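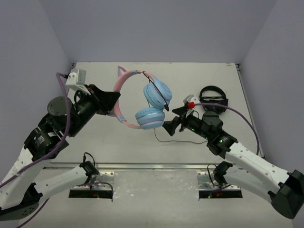

Gepresste Wildpflanzen richtig aufbewahren

Wer im Sommer Pflanzen sammelt und bestimmt, steht spätestens im September vor einem ansehnlichen Stapel Zeitungspapier und fragt sich, wohin damit. Mir ging es viele Jahre so, und ich gestehe gern, dass meine ersten Bögen ein trauriges Ende im feuchten Keller genommen haben.

Zuerst aber: Seltene und geschützte Arten bleiben bitte stehen! Von ihnen mache ich nur eine Notiz und vielleicht eine kleine Zeichnung. Auch von den häufigen nehme ich nie mehr als ein Exemplar mit, und nur dort, wo sie reichlich wachsen.

Zum Pressen lege ich die Pflanze noch am selben Abend zwischen Zeitungspapier (kein Hochglanz, der saugt nicht) und beschwere sie mit dicken Büchern. In den ersten sechs Tagen wechsle ich das Papier täglich, danach genügt es alle paar Tage. Dicke Stängel schneide ich der Länge nach auf, sonst schimmeln sie gern von innen.

Aufgezogen wird mit schmalen Streifen aus gummiertem Papier auf säurefreien Karton. Klebefilm vergilbt und löst sich irgendwann – meine Freundin Romana musste deswegen fast ihre ganze Seggensammlung neu montieren. Auf das Etikett kommen Name, Fundort, Monat und Jahr, am besten mit Bleistift, der verläuft nicht.

Gegen Käfer hilft die Tiefkühltruhe: Bögen luftdicht in einen Beutel packen, eine gute Woche einfrieren und den Beutel erst öffnen, wenn alles wieder Zimmertemperatur hat. Danach dürfen sie liegend in eine Mappe, trocken und dunkel. Bei mir passen etwa 50 Bögen in eine Mappe, dann geht sie gerade noch zu.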